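Refinishing the small table, part 2

20 December 2020

The white table from the Santoro clearance has been in the back room since April. The top was sound but the coating had yellowed along the rim, so it got the same treatment as the shelf: clean, abrade, coat, wait.

Cleaning took two passes with dish soap and warm water, then one with denatured alcohol. Skip the alcohol and the sandpaper loads up with old wax inside a minute.

I sanded by hand. A power sander leaves flat spots on a curved edge, and this top has no straight run long enough to rest one on. The block was a piece of pipe insulation with the paper wrapped around it, moved along the curve and never across it.

Coating was 4 thin layers of white Riter water-based enamel, foam roller for the face, brush for the rim. Recoat time on the can is 10 hours at normal room temperature. The back room is colder than that, so I left it overnight between coats.

Under strong light the face goes almost pure white and falls off to a light gray toward the rim. I checked for brush marks in the gray part, where they show up best.
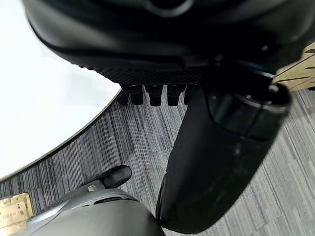

Costs

Enamel and roller: 41 dollars. Paper and alcohol were left over from the shelf. The table itself was 50.

Next is the base, which needs one screw hole plugged and redrilled.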